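Tasting Notes, Week 5: Smoked Teas and How to Talk About Them
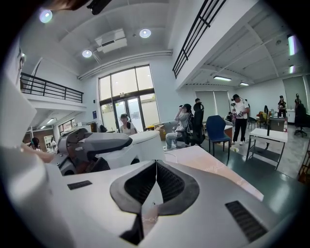

White tabletop with the pale pink cloth.

Okay, smoked tea. I know half of you made a face on Friday when I opened the tin, and that's fine. I hated it too the first time – I thought somebody had brewed a campfire. Give it two cups before you decide.

What makes it smoky: the leaves are withered and dried over burning pine, so the smell gets right into them. Cheaper versions can have smoke flavoring added afterward. Those tend to hit you all at once and then go flat (Emiko Nagano calls it "bacon water," and I can't unhear it).

For class we're using two teas, the Gurov and the Minami. The Gurov is the loud one. The Minami is softer, a bit like dried plum, and I'd start there if you're nervous!

Brewing: one teaspoon per cup, water just off the boil, three minutes. Then pour a second cup from the same leaves and go five minutes. Write down what changed. Please use real words, even silly ones – "wet rope" tells me a lot more than "nice."

Milk? Shinji Kawaguchi says never. I say try it with the Gurov and make up your own mind.

Homework: taste both at home, half a page of notes on each. Skip perfume and mints beforehand, and don't store the samples next to your other tea or everything you own will smell like a chimney. Reading is chapter 17, the part on black teas. Bring your own cup next time, we ran short again.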